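3.2 Collection of demonstrations

All demonstrations were recorded by hand, without a robot arm. The operator holds a gripper with a wide-angle camera fixed to it and carries out the task as they would with their own hand. The camera sees the fingers, the object and a good part of the room, and the path of the gripper is worked out afterwards from the video. We used the same type of gripper for every task in this paper, so that a policy trained on one set could be started from the weights of another.

Collection began in June and was done by four operators. Three had used the device before. The fourth had not, and her first day of recordings was kept apart and left out of training. Each operator worked in blocks of half an hour with a break between blocks. Longer blocks were tried at first, but the operators began to hurry towards the end and the fingers closed before they were level with the object.

We recorded 242 demonstrations in all. Of these, 203 were kept after checking. The other 39 were dropped for one of two reasons: tracking was lost for more than half a second, or the object was dropped and picked up again. We did not remove demonstrations in which the operator paused or changed their mind about where to grip. Earlier tests on the Gereck task set had shown that a policy trained only on smooth examples did badly when its first grip was poor, and we wanted some recoveries in the data.

The kept demonstrations were split by room. The first 129 come from the main room at Mthembu and the remaining 74 from two smaller rooms, one with a window along the full length of the table. No room appears in both the training set and the test set. This makes the test harder than a random split would, and the scores in Section 5 should be read with that in mind.

3.3 Calibration and set-up

Before each block the operator ran a short set-up recording. The gripper was opened fully, closed fully and opened again at a slow and even speed. The square markers on the two finger mounts give the distance between the fingers in every image, and the set-up recording fixes the two ends of that range. If the measured range differed from the previous block by more than two millimetres, the screws on the finger mounts were tightened and the recording was repeated.

A second recording was then made to map the room. The operator moved the gripper slowly over the table and to either side. The map is needed to place later recordings in one shared set of axes. Plain surfaces are a known difficulty here, as the tracker depends on corners and edges that it can find again from a new position. Large shapes with a strong contrast to what lies behind them are a help, and small printed patterns are of less use at the distances we work at.

Figure 4 was taken at a table with a black cloth backdrop. The camera's own gripper is open in the foreground, with a marker on each mount, and a second gripper device is held at the left of the table. 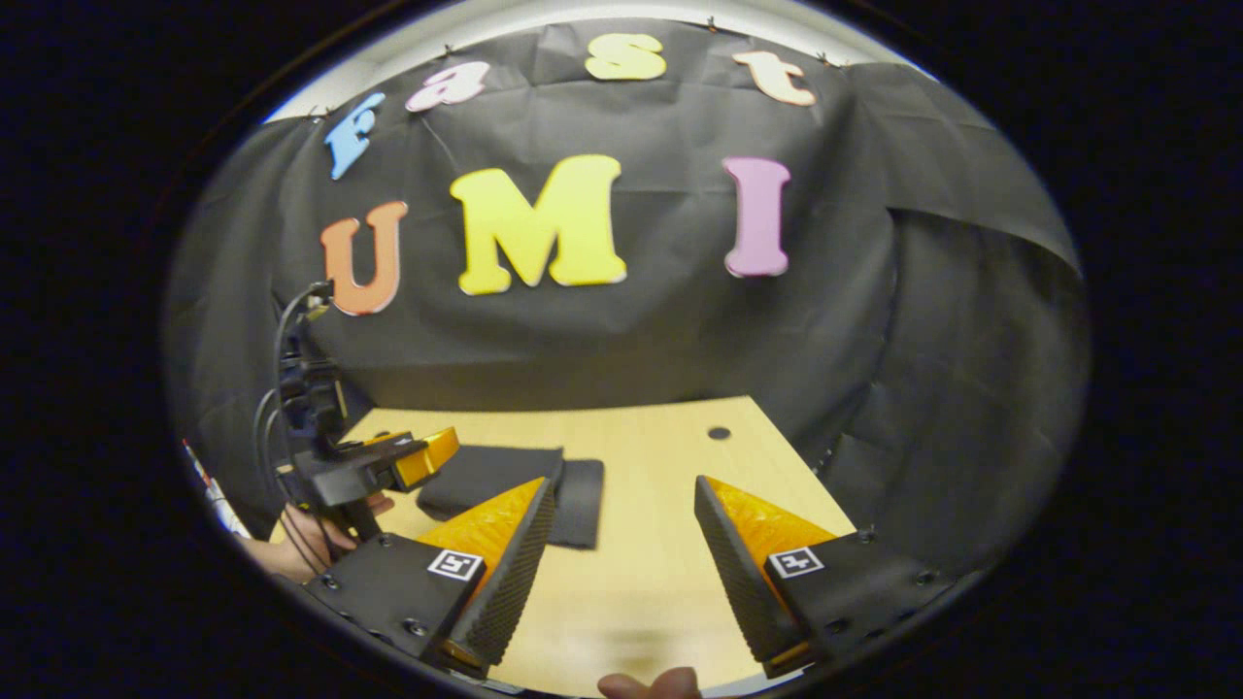

Figure 4. View from the hand-held gripper with its fingers apart. Coloured letters on the backdrop read "Fast UMI".

The images were not straightened before training. Removing the lens distortion means either cropping the edges or stretching them, and in a trial on the Prumach subset both choices lowered the success rate. We cut each image to a square, scaled it down and passed it to the network with the curved edges left as they were.

Finger distance was stored as a single number between zero and one. Where one marker was hidden, the distance was worked out from the other, on the assumption that both fingers move equally. Where both were hidden for fewer than five images in a row, the gap was filled in a straight line. Longer gaps counted as lost tracking.

Checking was done by Pin-yu Hsueh using the Condum viewer, which plays the video beside the recovered path. A full pass over one block took less time than recording it. Decisions to drop a demonstration were made before any policy was trained and were not changed later.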